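Handout 6: Looking after the gripper on the Zaton cell
Course notes, Robot Cell Maintenance, Jovisham Technical School
Notes by Kumudini Bepari, revised February 10, 2025

Read this before your first bench session. You will be working in pairs, first on the simulated cell and then on the real one. The simulated cell runs on the classroom machines and uses the same program and the same tool data as the real one. If you get a number wrong in the simulation, nothing bends. Get it wrong on the real cell and we lose a set of fingers.

## 1. What the job covers

The arm itself needs little from us week to week. The gripper needs a lot. Most of the faults in last year's logbook came from one of these:

- finger screws working loose
- the tool center point (TCP) entered wrong after a finger change
- the payload left at its old value
- the gripper cable pulled tight at the wrist
- the approach height set too low for the part

Sections 2 to 5 take these in the order you will meet them. Joint brakes and the controller cabinet are in Handout 7.

## 2. Making the cell safe

1. Finish or stop the running program. Don't use the emergency stop for this.
2. Move the arm to the service position. The program is called SERVICE_1.
3. Open the fingers fully.
4. Switch the controller to manual and take the key out. Keep it in your pocket.
5. Lock off the supply at the wall and hang your tag on it.
6. Wait for the drive lamp to go out.

If the gripper is holding a part, put the part down before step 4. The fingers keep their grip when the power goes, and forcing them open by hand strips the drive.

## 3. Changing the fingers

The fingers come as a matched pair from Fostero. Never change only one. The old pair goes back in the bag the new pair came in, with the date on it.

Take out both screws on each finger, starting with the outer one. Wipe the seat with a dry cloth. Look along the rail for dirt, and for a bright line where something has been rubbing. A bright line on one side only means the finger has been sitting crooked, and you should note which side before you go on.

Fit the new pair, run the screws in by hand, and push each finger back against its shoulder while you tighten. Use the small torque driver, which is already set. Put a paint mark across each screw head and onto the finger. At the next check, a broken paint line shows that the screw has moved.

Move the gripper cable through its full bend before you restore power. There should be slack at the wrist with the last joint turned as far as it goes in either direction. Do this by eye and by hand – the controller has no idea where the cable is.

## 4. Tool data

After any finger change, go to the tool page and check three entries.

**TCP.** The long fingers put the TCP 182 mm from the flange, along the tool axis. The short fingers have their own sheet on the cell door. Type the value in, save it, then read it back from the page after it has reloaded.

**Payload.** This is the gripper plus the heaviest part it will carry. The arm uses it to work out how hard it should be pushing at each joint. If it is too low, you get false collision stops on fast moves.

**Speed limit.** Set 200 mm/s for all checking moves. It goes back to the production value only after the sheet is signed.

## 5. Checking the approach height

Here we use the simulation first. Load the two-table scene and bring the arm down over the dark square pad on the upper table. The pad is the reference for this exercise, and the other objects on the tables can stay where they are. Stop with the fingertips just above the surface and compare the height on the screen with the height you worked out from the TCP.

Try it from more than one angle. With the wrist tilted, its housing can hide much of the pad, so turn the view until you can see the gap under the fingertips. Don't judge the gap from the shadow. 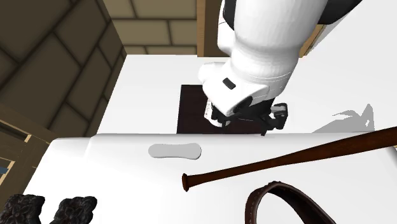
Nektarios Sfakianakis asked in the last session why we bother with the height check in simulation at all, when the real table is never quite where the model says it is. His view was that you end up trusting a number that has to be measured again anyway.

He is right that it has to be measured again. The simulated check finds a different kind of mistake. A TCP typed in with two digits swapped will show up as fingers sunk into the table or hanging far too high. A table that sits a little low on the real cell won't show up, and that is what the feeler gauge is for.

On the real cell, repeat the approach at the checking speed with one hand on the enabling switch. Stop high, then jog down in small steps. Slide the gauge under each fingertip. If one side is tight and the other free, go back to section 3 and look at how the fingers are seated. Don't correct it by tilting the tool in software.

## 6. Grip test

Run GRIP_TEST with the steel block. The program closes, lifts, holds, and sets down. Watch the block during the hold. Slow creep means worn pads or too little force, and the force setting is the first thing to look at.

Write down the cycle counter before you leave. Pads are replaced every 2000 cycles, even when they look good. The short fingers were last done in December, with the counter at 287 after the reset.

## 7. Before you sign

- Key back in the controller, tag removed by the person who hung it
- Old fingers bagged and dated
- TCP and payload written on the sheet, with the values read back from the page
- Paint marks on all screws
- Speed limit restored

Both partners sign. Sheets go to Mahfuz Dewan, spare finger requests to Nusrat Paul.

For next time: read Handout 7 up to the brake test, and bring your completed sheet from the simulated cell.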